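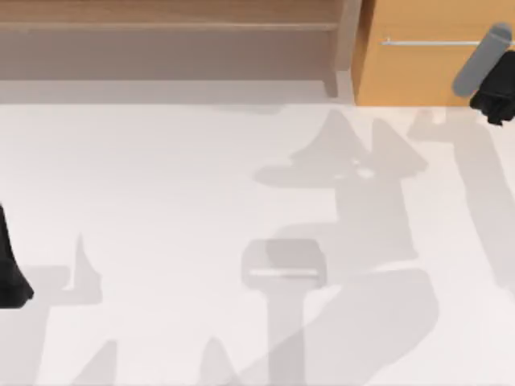
News > Press releases > Emergencies

Flooding in Wemholm: rest centre to stay open

2020-01-10

Innes District Council is keeping its rest centre at Bosberg School open after the river overtopped its banks in Wemholm overnight. Roughly 400 homes are without power and 80 residents spent the night at the centre. Six people were treated for minor injuries. There are no reports of anyone missing.

Fire crews used boats to bring 19 people out of properties on the lower side of the town. Searches of the remaining streets are continuing.

We use cookies to improve this site. Accept | Manage settings
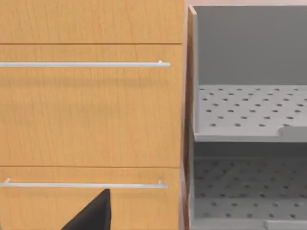 The bridge between Wemholm and Bosberg is closed to all traffic, including pedestrians, until engineers have inspected it. Drivers should use the Innes road – delays are likely.

River levels are falling slowly but more rain is forecast. The flood wall was last repaired in August and has held along most of its length.

Residents should not return home until told it is safe to do so. Anyone needing medicines or help with pets should speak to staff at the centre. Bottled water is being supplied by Zonamano, the council's emergency contractor.

A further update will be issued this evening.

Shares: 19 | Comments: 6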